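3.2 Where fruit was kept and eaten

The second part of the household study looked at fruit once it had left the kitchen. Earlier work on domestic food storage has mostly treated the kitchen as the place where food is kept, prepared and eaten, with the dining table as an extension of it. Our participants in Gretham did not live like that. Most of the 45 households rented one or two rooms in a shared building, and the kitchen, where there was one, was used by several tenants at once. Food that could be eaten without cooking was carried back to the room soon after it was bought.

Each household kept a diary for 7 weeks, starting in April. Participants wrote down what fruit came in, where it was put, what it was put in, and when it was finished or thrown away. The diaries gave 2,462 usable entries. Entries that named a fruit but no place were left out of this section, although they are included in the waste figures in Section 4. Coding was done by Tuva Kristiansen and checked by Boglárka Deák, and differences over the wording of places ("on the side", "by the bed") were settled by going back to the participant.

We sorted the places into five groups: refrigerator, kitchen surface, table or desk, floor or windowsill, and bed. The last group was not in the original coding sheet. It was added after the first batch of diaries came back, when it became clear that "bed" was being used as the name of a place in its own right. In the smallest rooms the bed took up most of the usable level surface and was sat on during the day. Meals, homework, folding and sorting were all done there, and a plate or bowl of fruit was set down among these things in the same way as it would be on a coffee table.

Citrus was the fruit most often recorded outside the kitchen. Small oranges and tangerines were bought by the bag, needed no knife and no washing in the view of most participants, and could be left out for several days. Cherry tomatoes were treated as fruit by a good number of households, and we have followed their usage. They tended to be put on the same plate as the citrus and eaten first. Longans appeared in fewer diaries, usually in those of households that shopped at the Holmgren market, where they were sold loose.

Mixed plates were more common than plates of a single fruit. Participants rarely described these as a dish or a snack with a name. One wrote "some of each" on most evenings, and several others used similar phrases. The plate was an ordinary dinner plate in nearly all cases. Few households owned a fruit bowl, and two of those that did kept keys and letters in it. A flat plate limits how much can be piled up before things roll off, and this may have kept portions smaller than they would be in a deep bowl, but we did not weigh the plates and cannot say more than that. The mixed plate in Figure 2 has one large orange in the middle of several smaller ones.

Bedding came up in the interviews more than we expected. Participants who used the bed as a surface in the daytime usually rolled or pushed the quilt to one end first, leaving the sheet clear. Patterned sheets were preferred by some for this reason, as small juice marks showed less on them.

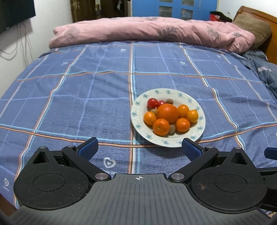
Figure 2. Mixed plate of citrus, cherry tomatoes and small brown fruits resembling longans, on a plaid sheet.

Peel was the main practical difficulty. In the kitchen it went straight into the bin, but in the room it was left on the edge of the plate until someone next went out. Twelve participants kept a separate bag or tub for it. The Grurnus building, which had a food waste bin on each landing, had fewer complaints about smell and flies than the Ziltero building, where the bins were in the yard.

The time of day also mattered. Fruit eaten in the kitchen was mostly recorded in the morning, and fruit eaten in the room mostly after the evening meal.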